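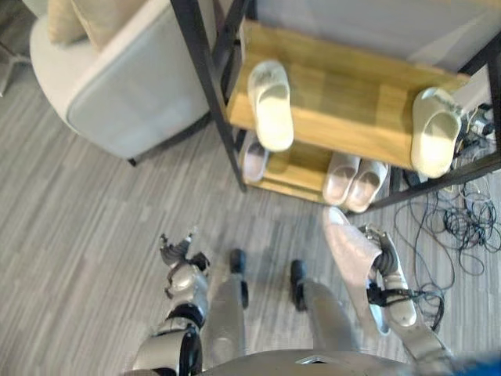
Shoe rack task: slipper held by the strap in the right hand.

About Stakisley

Stakisley is an independent equipment planning practice for organisations buying humanoid and mobile manipulation robots. We prepare budgets, write specifications and run pre-purchase trials. We do not sell robots, and we take no commission from manufacturers or distributors.

Our office and trial rooms are at Unit 2, Robichaud Road. Clients are mostly aged care operators, serviced apartment groups, TAFE departments and small research labs. For most of them it is a first purchase of this kind, made from a capital budget that was set before anyone had specified the equipment.

What we plan for

A quotation for a robot generally covers the robot. It seldom covers the end effectors in the configuration required, spare finger assemblies, batteries, a charging circuit, network work, freight, operator training or the floor space taken out of other use. Our standard budget template has 15 line items and the robot is one of them. Each line is entered as capital or recurrent and given a replacement interval, and the total is carried over the expected service life of the unit.

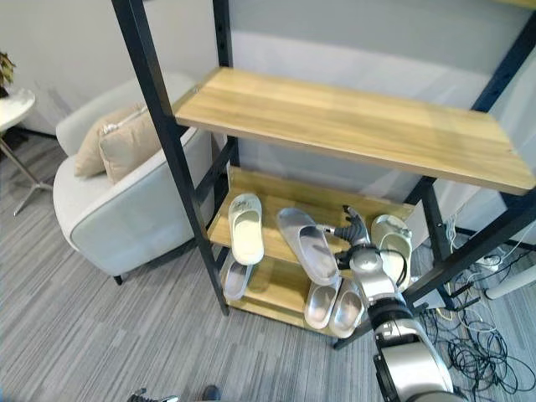 Specifications are written from tasks. A client who asks for a machine to tidy a residents' lounge will be asked which objects, at what heights, on what surfaces and how often. Shelf clearance, reach and grip type follow from those answers, and so does the choice between a two-finger gripper and a multi-fingered hand. The price difference between those two options is frequently the largest variable in the whole budget, so we settle it early.

Trials

Trials are held in furnished rooms with domestic fittings. Household objects are chosen to match the client's task list. Footwear is a regular inclusion: it is light, partly flexible, awkward to grasp and present in nearly every residential site. A full trial is 1000 grasp attempts, logged individually with object, pose and outcome. A short trial is available where the client only needs to compare hands.

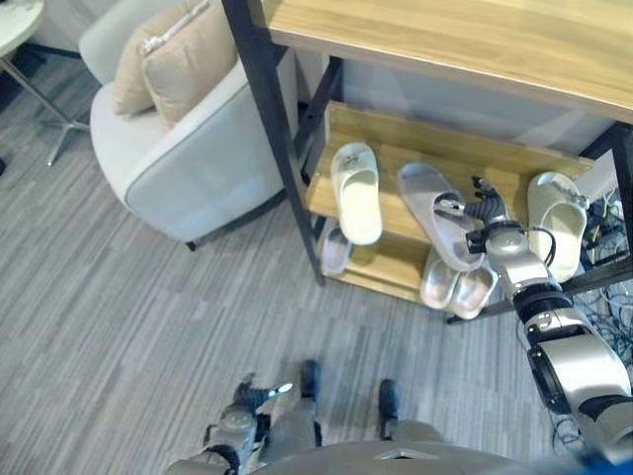 Results are issued as a spreadsheet and a written report, with failed attempts listed in the same detail as successful ones. The client owns both and may pass them to any supplier.

Fees

Initial planning is charged at a fixed $3,746 plus GST and covers one site, one task list and one completed budget. Trials are quoted separately. Travel is charged at cost.

The budget template is maintained under the name Fledness and is revised each October. Existing clients receive the revised version at no charge. Calibration and test fixtures are supplied by Serner under a standing order, itemised on the client's invoice when used.

Enquiries should include the site type, the intended tasks and the financial year in which funds are available.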